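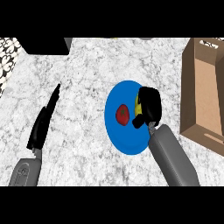 About Porach Tea

Porach began with a kettle, a borrowed storage unit and two friends who had spent far too much of their savings on oolong. We had both worked in restaurants for years, and we were tired of seeing wonderful food followed by a dusty tea bag on a saucer. So we started ordering small lots from growers we liked, packing them at night and bringing them to anyone who would sit still long enough to try a cup.

Our first regular customer was a bakery called Takalex, two streets over from the storage unit, and they are still with us today (they go through an astonishing amount of our breakfast black, and we have never once let them run out). These days we supply 63 cafes, bakeries and restaurants, plus a good many people at home who found us through one of them and wanted the same tea in their own cupboard.

We buy whole leaf tea only, mostly from family gardens, and we try to go back to the same growers season after season. Some years the spring harvest is late and our green teas don't land until May or even after that. We'd like you to have them sooner, of course, but good leaf comes when it comes, and we will always write and let you know where things stand.

Everything is blended and packed at our workroom on Tromar Street, in batches of 200 pouches. The house blend is called Shin. It's a roasted oolong with a little black tea in it, and it took us two years of arguing to settle on the recipe — one of us wanted it darker, and still does. If you're new to us, that's the one we'd pour you first.

We also run tea training for cafe staff, which covers water, timing, storage and how to talk about tea with a customer who only came in for coffee. It's a relaxed afternoon with plenty of cups and usually cake.

The workroom door is open from 10 a.m. until 4 p.m. on weekdays, and there is nearly always something brewing. Come by, smell a few tins, ask us anything you like. Wholesale customers are welcome to request samples through the contact page, and we'll pick out a few that suit your menu.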